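Startseite | Tickets | Wissensdatenbank | Forum | Kontakt
Kategorie: Heizung & Warmwasser / Störungen ohne Fehlercode
Drucken | Per E-Mail senden

Ticket: Gavmont-Therme, Warmwasser wird mitten beim Duschen kalt
Status: offen, Rückmeldung vom Kunden

Hallo zusammen,

ich melde mich nochmal zu meiner Therme, weil ihr mich gebeten hattet, alles der Reihe nach aufzuschreiben. Also los, wird leider etwas länger. Die Heizung läuft, die Heizkörper werden warm, da gibt es nichts zu meckern. Nur beim Warmwasser spinnt das Ding: Nach etwa 4 Minuten Duschen kommt ein Schwall kaltes Wasser, dann wird es wieder warm, dann wieder kalt. Im Display steht dabei nichts, kein Code, kein Warndreieck, gar nichts. In der Küche habe ich das Problem fast nie, aber da lasse ich das Wasser ja auch selten so lange laufen.

Zuerst habe ich natürlich die Temperatur im Verdacht gehabt. Die stand auf 60 Grad, das hatte ich im Dezember so eingestellt, als es im Bad so eisig war, und dann vergessen. Euer Kollege am Telefon meinte, ich solle mal runtergehen und weniger kaltes Wasser beimischen. Gemacht. Es wurde ein bisschen besser, der Schwall kam später, aber er kam. Für mich war das also nur die halbe Miete.

Danach war der Duschkopf dran. Das ist so ein Sparmodell von Cidby mit einer kleinen Scheibe im Gewinde, die den Durchfluss bremst. Scheibe raus, Kopf über Nacht in Essigwasser gelegt (es kam erstaunlich viel Kalk runter, pfui), alles wieder dran. Ergebnis: herrlicher Strahl, und zwei Tage lang dachte ich wirklich, das war's! Am dritten Tag stand ich mit Shampoo in den Haaren da und durfte wieder bibbern. 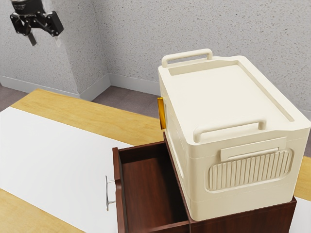
Dann habe ich mir das Sieb am Kaltwasserzulauf vorgenommen, so wie es in eurer Anleitung für die Baureihe steht. Absperrhahn zu, Schüssel drunter, Überwurfmutter auf. Das Sieb war ziemlich zugesetzt, grauer Schlamm und ein paar Krümel, die nach alter Dichtung aussahen. Ausgespült, mit einer Zahnbürste nachgeholfen und wieder rein. Die Dichtung habe ich gleich getauscht, der Satz von Wastetti passte auf Anhieb. Dicht ist es, ich habe abends extra noch mal Küchenpapier drumgewickelt und morgens war alles trocken.

Am Samstag, 21. September, habe ich dann ganz brav Protokoll geführt. Alle anderen Hähne zu, Waschmaschine aus, Dusche voll auf warm:

- Erster Durchgang: durchgehend warm.
- Zweiter Durchgang, direkt hinterher: einmal kurz lauwarm, dann wieder normal.
- Dritter Durchgang mit gedrosseltem Hahn: Brenner geht hörbar aus, Wasser kalt, Brenner springt wieder an.

Den dritten Durchgang kann ich beliebig wiederholen, das klappt jedes Mal. Bei wenig Durchfluss schaltet sie also ab - und bei vollem Strahl inzwischen nur noch selten. Der Druck der Heizung lag die ganze Zeit im grünen Bereich, nachfüllen musste ich nichts.

Im Forum schrieb jemand, das klinge nach dem Durchflusssensor, ein anderer tippte auf einen verkalkten Wärmetauscher. Was meint ihr? Den Sensor würde ich mir noch zutrauen, an den Wärmetauscher gehe ich nicht selbst ran. Das Gerät ist jetzt 16 Jahre alt, und wenn da eine Rechnung über 800 Euro droht, möchte ich das bitte vorher wissen und nicht erst, wenn der Monteur schon im Flur steht.

Noch zwei Fragen. Gibt es den Sensor für die alte Baureihe überhaupt noch einzeln? Und kann der Thermostat-Mischer in der Dusche da mit reinspielen? Der ist von Cù, deutlich jünger als die Therme, und hakt ein wenig, wenn man ihn von ganz heiß zurückdreht. Getauscht habe ich daran noch nichts.

Bitte lasst das Ticket erst mal offen. Die Seriennummer habt ihr ja schon aus der ersten Mail, und telefonisch bin ich nachmittags am besten zu erreichen.

Viele Grüße und danke für die Geduld!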